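Small Business Operations, Unit 4: Cutting the Cost of a Building You Don't Own

Read before class. Bring one utility bill. If you run your business from a kitchen table, bring the bill for the kitchen.

Most tenants treat rent as the price of the space and everything else as weather. The lease says otherwise, usually on a page past the one where people stop reading. In a gross lease the landlord pays for power, water and upkeep and has already guessed what that costs, generously, in the landlord's favor. In a net lease you pay those bills directly. Find out which one you signed before you spend a dime on the building.

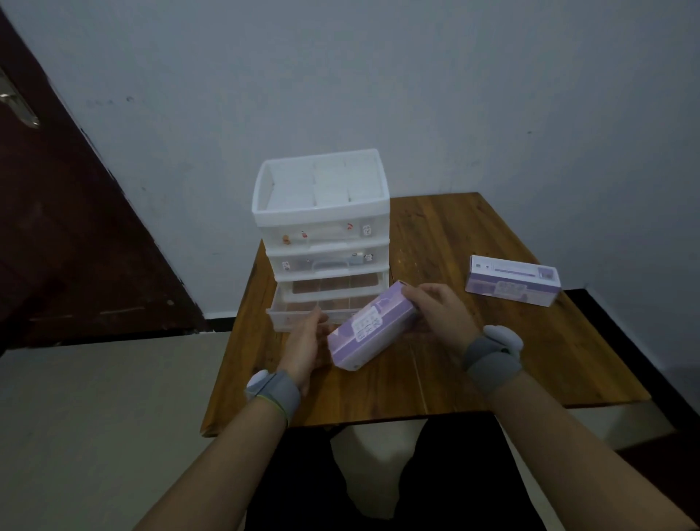 The reason is simple enough. Under a gross lease, if you seal the drafts and swap the lights, the savings go to somebody else, who may or may not send a card. Under a net lease they go to you, and so does the bill for the ancient rooftop unit.

Worked case: the Altholm unit

Eline is a gift and stationery shop in a rented unit in the Altholm business park. It has a net lease with 18 months left. The shop pays $65 a month more for cooling than it would with decent window shades and a timer on the air conditioning. A contractor, Osei Interiors, quotes $2,360 for the lot, installed.

Monthly saving: $65
Months left: 18
Total saving over the lease: 65 x 18 = $1,170
Cost: $2,360
Result: a loss of $1,190, plus very nice shades for the next tenant

Every year a good part of the class stops at the monthly saving and approves the job. Please be in the other part.

Now change one thing at a time. Suppose the landlord agrees to pay half. The shop's share drops to $1,180 and it loses ten dollars, which most owners would hand over to stop squinting. Suppose the lease is renewed for another 18 months on the same terms. Total saving becomes $2,340, and the shop is short by $20 even paying the full price. Do both and it comes out $1,160 ahead.

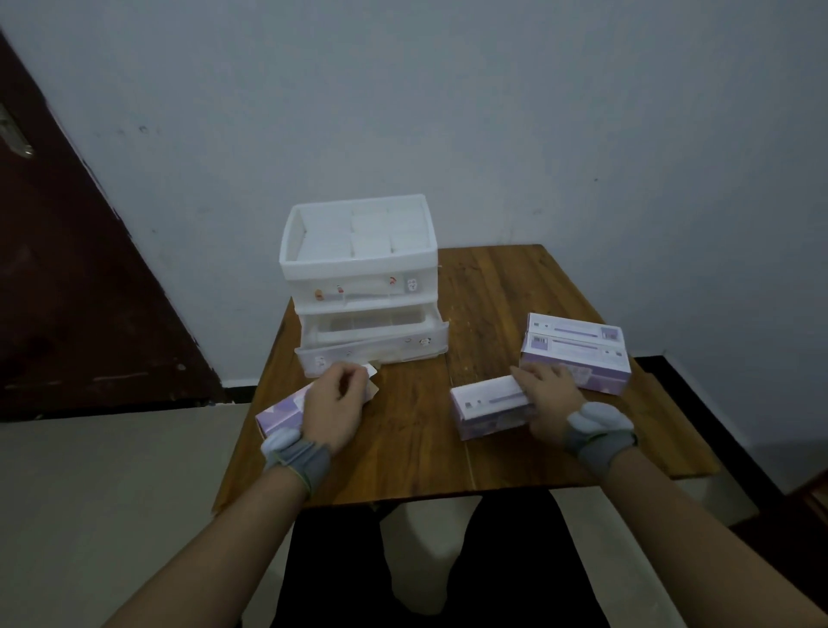
Imus
Lecturer, Small Business Operations

So the order of work is: talk to the landlord, then talk about renewal, then call the contractor. People like to start with the contractor, who answers the phone.

Get it in writing

Anything fixed to the building may belong to the landlord the moment the last screw goes in. Your lease should say who owns improvements, who repairs them, and whether you have to remove them when you leave. That last one catches people. Paying to put something up and then paying to take it down is a full business education in itself, and cheaper to get here.

For next class

1. Find the clause on alterations in your own lease, or in the sample lease in the course folder.
2. Redo the Altholm numbers with the landlord paying a quarter.
3. Write one paragraph to the landlord asking for the money. Keep the word "synergy" out of it.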